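Comics and Graphic Novel Programme: Notes for Members

The Stornen Writers' and Illustrators' Association is pleased to report on the second year of its graphic novel development programme, and to set out the arrangements for the coming round. Members who have submitted work before are asked to read the section on eligibility with care, as two of the rules have changed.

The programme was set up to support long-form comics at the point where a script exists but the drawn pages do not. In the past year the reading panel received 126 submissions, a clear rise on the first round, and the standard of the scripts was high throughout. The panel was chaired by Neelam Shukla, with Beatriz Magalhães and Noeline Hinds as fellow readers. Each submission was read by at least two members of the panel before any decision was taken.

Two projects were selected for full support. Grunivetti, written by Viera Krajčí, follows a family of travelling clockmakers over three generations and will be drawn in ink with a single spot colour. Dadside, written and drawn by Shakuntala Vashisht, is a domestic comedy told from the point of view of a father who has left office work to raise twin girls. Both projects are now at the thumbnail stage. The Association expects to see finished sample chapters by August.

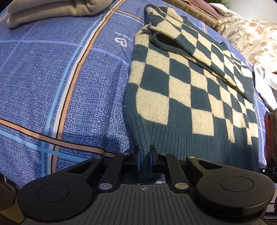

Awards and payments

Each selected project receives an award of £2,000, paid in two equal parts. The first part is released when the agreement is signed and the second when the sample chapter has been accepted by the panel. Where a writer and an artist are working together, the division of the award is a matter for them, but it must be stated in writing before the first payment is made. The Association has seen a number of promising partnerships fail over this point, and will not release funds on the strength of a verbal understanding.

The award does not give the Association any claim on the finished book. Copyright stays with the creators, who are free to approach any publisher or agent they choose. A short line of acknowledgement is requested in the printed edition.

Eligibility for the coming round

Applicants must have been members for a full year at the closing date. This replaces the former rule, under which membership could be taken out at the time of applying. Work that has appeared in full online is no longer accepted, although short extracts on a personal website are permitted. Adaptations of prose works may be entered only where the applicant wrote the original or holds written permission.

Each submission should contain a one-page synopsis, a full script and a covering letter. Sample art is welcome at this stage but is not required. Scripts may follow any recognised layout, provided that page and panel breaks are clearly marked and that dialogue is set apart from description. Several scripts in the last round gave no page breaks at all, and the readers were unable to judge the pace of the story – a serious matter in a form where the turn of the page does so much of the work.

Applicants without an artist may ask to be placed on the partnership list, which is sent to illustrator members twice a year. Inclusion on the list has no bearing on the panel's decision.

Desjardins reading room

The reading room at the Desjardins building remains open to members each afternoon from two o'clock. The collection of scripts, proposals and reference copies has been re-shelved by author, and the older bound volumes may now be consulted on request. Members are reminded that unpublished scripts are held in confidence and may not be copied or photographed.

A workshop on preparing a proposal for publishers will be held in the same room shortly before the round opens. It will be led by Noeline Hinds and will cover the pitch letter, the choice of sample pages and the realistic costing of a long book. Places are limited to 20 and will be given in order of reply. Those attending should bring a synopsis of their own, in whatever state it may be, for discussion in small groups.
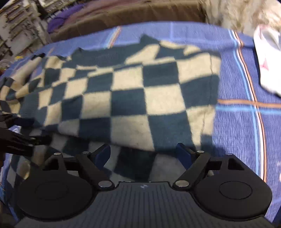 Enquiries and feedback

Questions about the programme should be sent in writing to Beatriz Magalhães at the Association's office. The panel regrets that it cannot give detailed notes on every script. Applicants who reached the final stage of the last round may, however, ask for a short written report, and requests should quote the title of the work and the name under which it was entered. Reports are normally sent within a month.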